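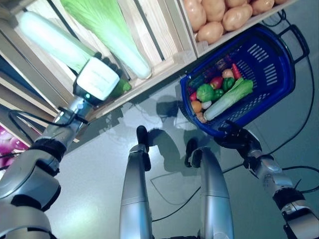 ¿Cómo evito que se descosan los bolsillos de un delantal de cocina?

Comunidad de Costura de Casa > Delantales y ropa de cocina
3.644 visitas · 3 respuestas

hilvan_y_medio

Hola a todas y a todos. Os leo desde hace tiempo y me habéis sacado de más de un apuro (lo de los ojales del verano pasado todavía os lo agradezco), así que vengo otra vez con mis líos.

Estoy haciendo delantales para regalar en diciembre, todos con el mismo patrón: peto, cinta al cuello, lazada a la espalda y tres bolsillos delante. Uno es grande, para el paño, otro mediano y otro estrechito para una cuchara o el termómetro de la carne. La tela es una loneta de algodón con un estampado navideño de ramitas y campanas que compré en Erneris, la tienda de retales de Buvier, y estoy contentísima con ella porque tiene cuerpo y se plancha de maravilla.

El problema son los bolsillos. El primer delantal me lo quedé yo para probarlo y a las tres semanas de uso ya se había abierto la esquina de arriba del bolsillo grande. Y no se soltó el hilo sin más, es que se rasgó un poquito la tela de debajo, que es lo que más rabia me da. Yo meto la mano con prisa, cuelgo el paño de ahí, a veces me engancho con el tirador del cajón... vamos, que lo trato regular, pero un delantal es para eso.

Ahora mismo los coso con un solo pespunte pegadito al borde, con aguja del 14 e hilo de poliéster normal, y remato arriba con dos o tres puntadas hacia atrás. Mi máquina es una Ritchie mecánica ya viejecita, muy buena, pero cuando se le juntan muchas capas se queja y me salta puntos.

Mis dudas son estas: cómo reforzar las esquinas para que aguanten, si merece la pena forrar el bolsillo, y si hay manera de arreglar el que ya se me ha roto sin que se note mucho. Le tengo cariño y no lo quiero mandar a trapos. También me valen consejos para que el bolsillo grande no se abombe, que con el paño dentro se queda como una bolsa de canguro.

Mil gracias de antemano y perdonad el rollo.

Marcada como más útil

tia_del_dedal

¡Hola! Qué ilusión los delantales de regalo, yo hice una tanda parecida hace unos años y todavía me encuentro alguno colgado en la cocina de mi familia cuando voy a comer.

Lo que te pasa es muy corriente en los bolsillos de plastrón. Toda la fuerza va a parar a las dos esquinas de arriba, y si ahí solo hay una capa de tela por detrás, acaba cediendo la tela antes que el hilo. Yo lo hago así:

Antes de coser el bolsillo, marco en el delantal con jaboncillo dónde van a caer las esquinas. Por el revés, en cada una de esas marcas, pongo un cuadradito de la misma loneta o de un algodón firme. Yo los corto de unos tres centímetros y les paso la tijera de picos para no hacer dobladillo. Se sujetan con un toque de pegamento textil en barra o con una puntada a mano, lo que tengas más cerca.

Después hago el doblez de la boca del bolsillo, siempre doble, metiendo primero un centímetro y luego dos y medio. Si la tela es finita le pongo dentro una tira de entretela. Yo uso Cerex, la de peso medio, que pega bien y no deja la tela acartonada, pero cualquiera termoadhesiva que te guste te irá bien. Plánchala sin arrastrar la plancha, levantando y apoyando.

Para coser, empiezo en la esquina de arriba con un triangulito: bajo por el borde, cruzo en diagonal, vuelvo por la boca y sigo ya con el pespunte normal hasta el otro lado, donde hago otro igual. Luego doy una segunda vuelta por dentro, a la distancia del prensatelas. Ese doble pespunte cambia muchísimo la cosa, y además queda precioso si lo haces en un color que contraste con el estampado – yo con las ramitas verdes me lanzaría a un rojo oscuro.

En cuanto a la máquina, prueba con aguja del 16 en las esquinas y alarga un poco la puntada. Cuando llegues a la parte gorda, baja el ritmo y mueve la rueda a mano tres o cuatro puntadas, que no pasa nada por ir despacio. Y si el prensatelas se inclina al subir el escalón, ponle detrás un trocito de tela doblada a la misma altura para que vaya plano. Con eso a la mía se le quitó la manía de saltarse puntos. 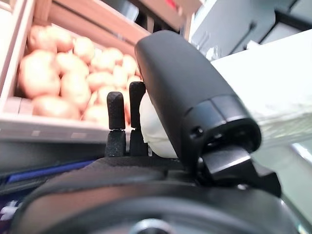

Dedos negros de la pinza, de cerca

Lo del efecto canguro tiene arreglo fácil. Haz un pespunte vertical que divida el bolsillo grande en dos, no hace falta que sea justo por la mitad. Remátalo bien arriba, con su cuadradito por detrás también, que si no tendrás el mismo problema en un sitio nuevo. El paño, mejor colgado de una trabilla en la cintura. Se hace en un ratito con una tira doblada en cuatro y te quita casi todo el peso de los bolsillos.

Y al que se te ha roto, ni se te ocurra jubilarlo. Descose unos centímetros de cada lado de la esquina, pega por el revés un parche con entretela, haz un zurcido con la máquina yendo y viniendo por encima del rasguño y vuelve a coser el bolsillo medio centímetro más arriba para que lo tape. ¡Mueve las dos esquinas a la vez, que si no queda torcido! (Me ha pasado, y lo vi cuando ya estaba todo cosido.)

Ya nos enseñarás cómo quedan. Un abrazo grande.

remates_paco

Yo pongo remaches de vaquero en las esquinas y listo. Aguantan todo. Eso sí, pon una arandela de cuero o un poco de tela doble detrás y asegúrate de que sean inoxidables, porque en los lavados los malos manchan. Los del bazar ni los mires.

lunares_y_bies

Muy buenas. Casi todo está dicho, pero añado un par de cosas por si sirven.

Lava la loneta antes de cortar. Lo digo siempre y siempre soy la pesada, pero si el delantal encoge y el bolsillo no (o al revés, si uno va forrado y el otro va sin forrar) las costuras se quedan tirando desde el primer lavado y por ahí empieza a abrirse. Con los estampados navideños, además, conviene ver si el rojo suelta color.

Sobre forrar los bolsillos, yo lo haría solo en el grande. Coses forro y tela derecho con derecho, dejas una abertura abajo, le das la vuelta, planchas y al pespuntear se cierra sola. Queda muy limpio por dentro y no hay que pelearse con los dobleces. En el estrechito no lo haría, se te juntan demasiadas capas en muy poco sitio y con una máquina mayor vas a sufrir.

Del hilo, si vas a hacer muchos, cómprate una bobina de 1.000 metros de poliéster de buena calidad en un tono neutro. Sale a cuenta y no te quedas a medias un domingo por la noche, como quien yo me sé.

Las esquinas de abajo redondéalas un poco, con una taza de café como plantilla. Se acumulan menos migas y harina, y se limpian mejor.

hilvan_y_medio

¡Pero qué gente más maja! Ya he cortado los cuadraditos y he probado el triángulo en un retal. El primero me salió como una tienda de campaña, el segundo bastante decente. Me apunto la trabilla para el paño, que no se me había ocurrido, y el mío lo arreglo este fin de semana con el parche por detrás. Los remaches los dejo para uno vaquero que tengo en mente para mi hermano, el de las barbacoas. La loneta la había lavado, menos mal. ¡Besos!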